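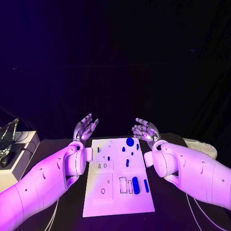

The white peg board with its blue pegs and cut-out holes on the dark work table.

Wosinano releases peg and hole task board for bench assessment of hand dexterity

BARREDO, August - Wosinano, a maker of manual dexterity test equipment, today announced the release of the Stosinel peg board, a flat tabletop board for the assessment of grasping, placing and insertion tasks. The board is available to order now and will ship from the company's Barredo plant starting in August.

The Stosinel is a long, rectangular white board fitted with blue pegs and matching cut-out holes. It is laid flat on the work surface and can be used from either long side. The color pairing was selected for contrast at low light levels and under colored lighting, two conditions under which earlier boards from the company were difficult to read.

Standard peg and hole tests have been in use for decades in occupational therapy, vocational screening and assembly training. Most place all of the pegs in a single tray and all of the holes in a regular grid. The Stosinel departs from that arrangement by mixing pegs and openings on one surface, so that reach distance and approach angle change from one placement to the next. Outline diagrams are drawn directly on the board, and no separate instruction card is required during a trial.

Board layout was developed with Joltport, a test laboratory that carried out durability and repeatability work on pre-production units. In the Joltport program, boards were put through 1,000 insertion and removal cycles at each hole. Hole edges were measured before the program, at intervals during it, and on completion. All measured openings remained within the drawing tolerance.
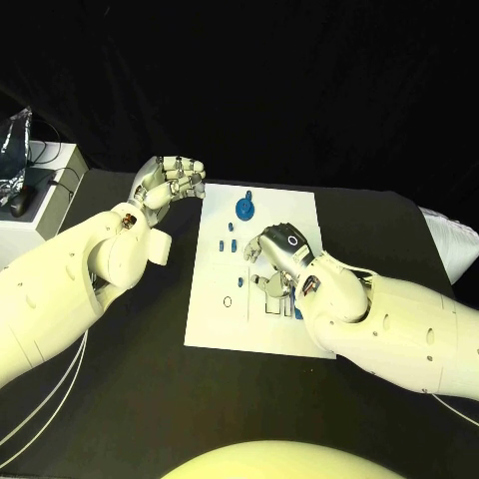 Small pegs can be set next to one another, and the spacing between neighbors is the main control on difficulty. With wide spacing, a peg can be gripped from any side. With close spacing, the thumb and finger have to enter from a limited set of directions, and contact with the adjacent peg is recorded as a fault. The test protocol supplied with the board defines 3 difficulty levels on this basis. Level 1 uses isolated pegs only. Level 2 adds adjacent pairs. Level 3 requires removal of one peg from a pair without displacement of the other, followed by insertion at a marked location.

A complete protocol run consists of 12 placements. Each placement is scored for completion, elapsed time and faults. Runs may be performed with one hand or with both; for two-handed runs, the starting position is with the hands raised above the far corners of the board, and timing begins when either hand moves toward a peg. Score sheets are provided in printed form and as a spreadsheet file.

The board should be placed on a level, dark, non-reflective table. A slight angle to the table edge is acceptable and does not affect scoring, provided that the same angle is kept for all runs in a series. The surface can be wiped with a damp cloth. Solvent cleaners should not be used, as they may remove the drawn outlines.

Replacement pegs are sold in bags of 20. Boards with customer-specified hole patterns can be produced from a dimensioned drawing - lead time for these is quoted per order. Pegs from the previous Wosinano series have a different shank diameter and are not interchangeable with Stosinel pegs.

About Wosinano
Wosinano designs and manufactures dexterity boards, assembly training fixtures and related measurement accessories. The company's design office and production plant are located in Barredo.

Product inquiries, drawings and protocol documents: Wosinano sales office, Barredo.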